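How to Clean Up Your Teen's Online Footprint Before Applications Go Out

A parent and a teenager can get through most of this in one long evening, or in two shorter ones. You will need a computer (a phone makes some of the settings hard to find), a notebook or a blank document, and the passwords to any accounts that are still open. The teenager should be the one typing.

Step 1: Search the name

Sign out of every account or open a private browsing window. Otherwise the results will be shaped by what you have looked at before. Type the full name in quotation marks, then try it with the town, the school, any team or club, and any nickname used in print. Look at the first three pages of results and at the image results.

Laiba Bajwa runs the application workshop at the Purnton library and asks families to write down everything they find before they change anything. Use one line per result, with the address of the page, what it shows, and whether it should stay, be changed, or go.

Step 2: Search the usernames

Old usernames turn up more than real names do. Write down every handle the teenager remembers, including the ones from games and from sites used in middle school. Search each one in quotation marks. Then search the email inbox for "welcome," "verify your account" and "confirm your email." In one workshop, a senior found 267 sign-up messages going back to fifth grade. Most led to accounts she had forgotten.

Step 3: Close what is no longer used

Log in to each old account and look for the delete option, often under Settings, then Account or Privacy. Deactivating is different from deleting. A deactivated account can usually be brought back, and the posts may still be stored. If you can't log in, use the password reset. If the email address on the account is dead, write to the site's support address and keep a copy of what you sent.

Before deleting, download anything worth keeping. Many services let you request an archive, and it may take a few days to arrive, so put this request in early.

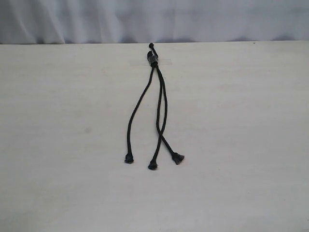

Black cable harness on a tabletop.

Step 4: Go through the accounts that stay

Start with the profile itself. Check the photo, the short bio, and any links in it. Remove the phone number, home address and birth year if they are showing.

Next, check who can see past posts. Some services have a single setting that limits all old posts to friends. Where there isn't one, you will have to go back by hand. Sandrine Hoarau did this with her son last July and they took it a year at a time, oldest first. He had 609 posts on one account and kept fewer than half.

Questions to ask about each post:

Would you be fine with a teacher reading it out loud?
Does it name or show someone who might not want to be there?
Does it give away where you live or when the house is empty?

Likes, comments on other people's pages and group memberships may be public too. Look for an activity log.

Step 5: Deal with what other people posted

Remove the tag first. That takes the name off, but the photo is still up. To get it taken down, ask the person who posted it. A short message works best: "Could you take down the picture from the lake? I'm applying to schools and would like it offline. Thanks." Wait a few days before using the site's report form.

For a club page or a local newsletter, write to the editor and give the exact address of the page. They can say no, and news reports in particular are rarely removed.

Step 6: Put something good up

An empty search page isn't a problem, but a teenager who has work to show may as well show it. One plain page with a name, a few lines and two or three projects is enough. Keep it under 800 words. Kumaresan Subramaniam, a counselor in Clornside, suggests leaving off the school name and using a contact form in place of an email address.

Step 7: Check again

Search results lag behind. A deleted page can show up for weeks after it is gone — most search engines have a form for reporting outdated results. Repeat the search from Step 1 a month later, using the same list, and mark off what has disappeared.

Keep the list somewhere private and add new accounts to it as they are opened.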